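The Chair That Took Its Time

Hirvonen has been making furniture in Nambridge long enough that most people in town have sat on something of theirs without knowing it — at the library, in the dentist's waiting room, along the back wall of the bakery. So when the workshop let it be known that it was bringing out its first new dining chair in years, there was a good deal of friendly curiosity, and I drove up in June to have a look.

The chair is called the Siso, and it is a quiet thing. The seat is ash, a little wider than you expect, and the back is a single curved rail that catches you just under the shoulder blades. It took 78 prototypes to get that rail right. The early ones still hang from the rafters, and I spent a happy half hour walking underneath them with my head tipped back, trying (and mostly failing) to tell one from the next.
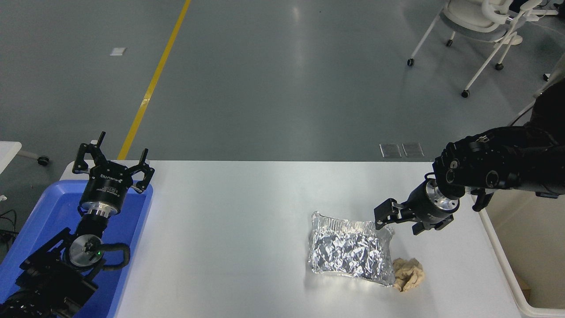 Visitors to the workshop's open day were not all won over, and one of them told me that she loved the back but couldn't see why a kitchen chair should cost $714 when her grandmother's set had lasted three generations and came from a barn sale. It's a fair complaint, and I've turned it over a few times since. The workshop's answer is that every joint can be taken apart and mended, and that they'll do the mending themselves for as long as they are in business.

The first run is 236 chairs, in plain ash or a soft gray-green stain. A matching bench is planned next, and a shop in Cirnadard has already asked for two. I sat in mine through a very long supper last week and only got up for more pie.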